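Narkus 152 — Huile-cire dure pour parquets et sols en bois

Accueil > Sols intérieurs > Finitions > Huiles et huiles-cires

Référence : NK-152
Fabricant : Wonolico
Conditionnements : 1 L, 2,5 L, 10 L
Aspects : mat, satiné
Disponibilité : en stock (10 L satiné : réapprovisionnement en mai)

Présentation

Narkus 152 est une huile-cire monocomposante à haut extrait sec, à base d'huiles végétales siccatives et de cires dures. Elle s'applique sur parquets massifs ou contrecollés, neufs ou remis à nu, en pose droite, à bâtons rompus, en point de Hongrie ou en panneaux. Le produit pénètre dans les premières fibres et laisse en surface un film mince, microporeux, réparable localement sans reprise complète de la pièce.

Usage intérieur uniquement. Locaux d'habitation, bureaux, salles de cours, ateliers légers. Pour les halls ouverts sur l'extérieur et les locaux à forte charge abrasive, voir le vitrificateur bicomposant Wamach.

Caractéristiques

Nature : huile-cire à l'oxydation, prête à l'emploi
Teinte : incolore, ambrée légère
Rendement : 14 m² par litre et par couche
Nombre de couches : deux
Température d'application : 15 à 25 °C
Humidité relative de l'air : 40 à 65 %
Humidité du bois : 7 à 11 %
Hors poussière : 4 heures
Recouvrable : 12 heures
Circulation modérée : 24 heures
Durcissement complet : 10 jours
Nettoyage du matériel : diluant Calimlim, immédiatement après usage

Les durées sont données à 20 °C et 55 % d'humidité relative. Une température plus basse, une ventilation insuffisante ou une essence riche en tanins les allongent. Sur chêne fumé, prévoir 24 heures entre les deux couches.

Essences compatibles

Chêne, hêtre, frêne, châtaignier, noyer, érable, pin, mélèze. Sur bois exotiques gras (teck, iroko, doussié), dégraisser au préalable et réaliser un essai sur une lame complète. Le pouvoir mouillant fonce légèrement les essences claires ; le tamponnage d'une chute avec un chiffon humide donne un aperçu assez proche du ton obtenu en finition mate.

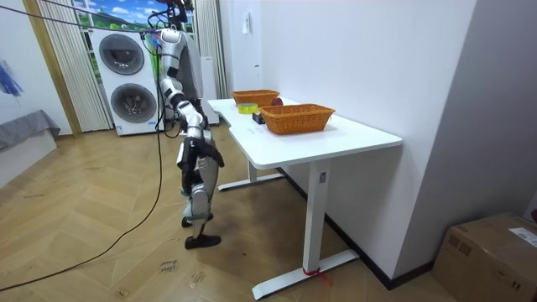

Dans le cas des poses à bâtons rompus, le fil du bois change de direction à chaque lame et l'absorption varie en conséquence. Travailler par bandes étroites, perpendiculaires à la source de lumière principale, et égaliser chaque bande à la monobrosse avant d'ouvrir la suivante. Un excédent laissé en bout de lame produit une surbrillance qui reste visible en lumière rasante, y compris en aspect mat.

Préparation du support

Le support doit être sec, propre, exempt de cire, de silicone et d'ancien vernis. Séquence de ponçage conseillée pour un parquet remis à nu : grain 36 ou 40 selon l'état, puis 60, 80, finition au 120. Ne pas dépasser le grain 120 au corps de la pièce — un bois trop fermé n'absorbe plus et le film reste collant. Les bordures et les angles se poncent au même grain que la surface courante.

Les joints supérieurs à 1 mm sont repris au liant de rebouchage mélangé à la poussière de ponçage du grain 80. Laisser sécher, poncer au 120, aspirer deux fois. Ne pas utiliser de chiffon humide entre le dernier ponçage et la première couche.

Application

Remuer jusqu'au fond du bidon. Les cires et les agents matants sédimentent au repos, et un produit mal homogénéisé donne des écarts de brillance entre le début et la fin du chantier. Lorsque plusieurs bidons sont nécessaires, vérifier que les numéros de lot sont identiques, à défaut les mélanger dans un seau propre.

Appliquer au rouleau microfibre à poils courts, au pinceau plat pour les rives. Étaler en couche fine, sans reprise après dix minutes. Égaliser au pad blanc sous monobrosse. Après séchage, égrener au pad beige si le fil s'est relevé, aspirer, puis appliquer la seconde couche à raison des deux tiers de la première.

Les chiffons, pads et rouleaux imprégnés peuvent s'enflammer spontanément. Les immerger dans l'eau ou les étendre à plat à l'extérieur avant mise au rebut.

Mise en service

Remettre le mobilier après 24 heures, en le soulevant. Patins feutre sous les pieds fixes, roulettes souples de type W sous les sièges de bureau. Aucun tapis, aucune protection étanche avant le dixième jour. Pas de lavage humide pendant la même période.

Entretien

Entretien courant : aspiration avec brosse parquet, puis serpillière bien essorée et savon neutre. Proscrire les détergents ammoniaqués, la vapeur et les microfibres abrasives. Dans les zones de passage, un apport d'huile d'entretien est à prévoir dès que l'eau ne perle plus.

Les rayures superficielles se traitent à la lame : ponçage manuel au 120 dans le sens du fil, application au chiffon, essuyage après dix minutes. Le raccord s'estompe en quelques semaines.

Stockage

Entre 5 et 30 °C, bidon fermé, à l'abri du gel. Bidon entamé : à utiliser dans les trois mois. Une peau en surface se retire en une seule pièce — filtrer ensuite le produit sur tamis de 200 microns.

Produits associés

Calimlim — diluant et nettoyant matériel, 1 L
Wamach — vitrificateur bicomposant, trafic intense
NK-187 — huile d'entretien incolore, 1 L
NK-14 — liant de rebouchage, 1 L

Questions techniques

Conseil chantier et calcul des quantités : Jerome Ignacio, service technique.
Demandes d'échantillons et commandes en 10 L : Lovely Belmonte, service commercial.
Pas de permanence téléphonique le lundi.

Documents à télécharger : fiche technique NK-152, fiche de données de sécurité, notice d'entretien à remettre à l'occupant.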